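How to Carve a Small Gothic Tracery Panel

Tracery is the pattern of pointed arches and foils found in church windows, and it also turns up on chests, pew ends and doors from the same centuries. A single arch with a trefoil at the top is a good first panel. It can be finished over 2 weekends with hand tools.

What you need

A piece of lime or basswood, 200 mm tall and 70 mm wide, planed flat on both sides
A compass, a ruler and a sharp pencil
A fretsaw or coping saw
A hand drill with a small bit
A flat chisel, a shallow gouge and a narrow deep gouge
A bench hook or two clamps

Pear and boxwood hold finer detail, but both are hard on the wrists. Save them for a second attempt.

Drawing the arch

Draw a center line down the board, then a border 5 mm in from each edge. Mark the springing line, where the straight sides stop and the curves begin. Set the compass to the full width between the borders. Put the point on the left border at the springing line and swing an arc up from the right border. Repeat from the other side. The two arcs meet on the center line in an equilateral arch.

For the trefoil, draw a small circle under the point of the arch and a triangle inside it with one corner at the top. Each corner is the center of one lobe. Adjust the lobe size until the cusps between them are wide enough to survive carving – thin ones snap along the grain.

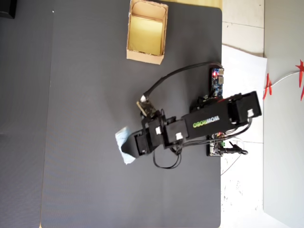 WOWBOBO-style lettering on the arm, pale blue paper or tissue in the gripper.

Cutting the openings

Shade every area that will be removed. Drill a hole in each shaded part, thread the saw blade through and cut just inside the line. Leave a little waste to pare away later. Go slowly around the cusps and turn the board instead of the saw.

Clean up the sawn edges with the flat chisel, working downhill with the grain. On the lobes the grain changes direction halfway around, so stop at the middle and come back from the other side.

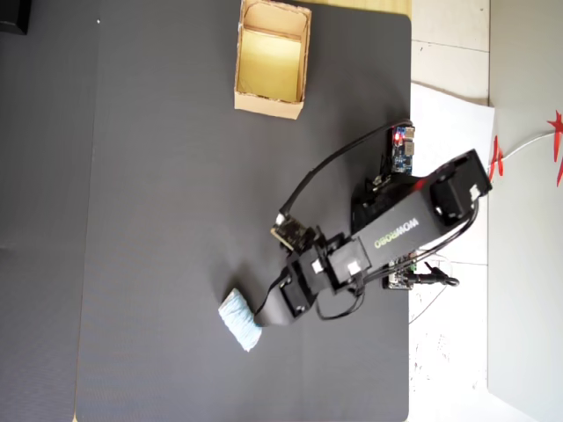 Now mark a line around each opening to show how wide the chamfer will be. A second line on the inner edge shows its depth. Medieval carvers often cut a hollow chamfer, and the shallow gouge does this well. Take light passes and keep both lines visible until the last cut.

Where two chamfers meet at a cusp, they should form a crisp ridge. Merja Savolainen, who taught me this at the Jiritz evening class, had us cut the ridges first and blend the rest into them. I still do it that way.
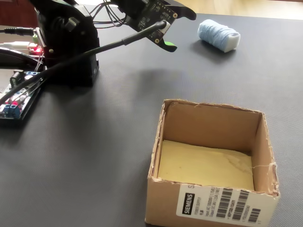
Use the narrow gouge to clear the corners of the trefoil. If a cusp does break, glue it back right away and leave it overnight before touching it again.

Finishing

Avoid sandpaper if you can. Tool marks catch the light, and old panels are full of them. Brush out the dust, wipe on a thin coat of linseed oil and rub off the excess after half an hour. Lay oily rags out flat to dry outdoors before you throw them away.

A second coat can go on when the first is dry. The panel can then be set into a frame or backed with a darker board, which makes the openings stand out.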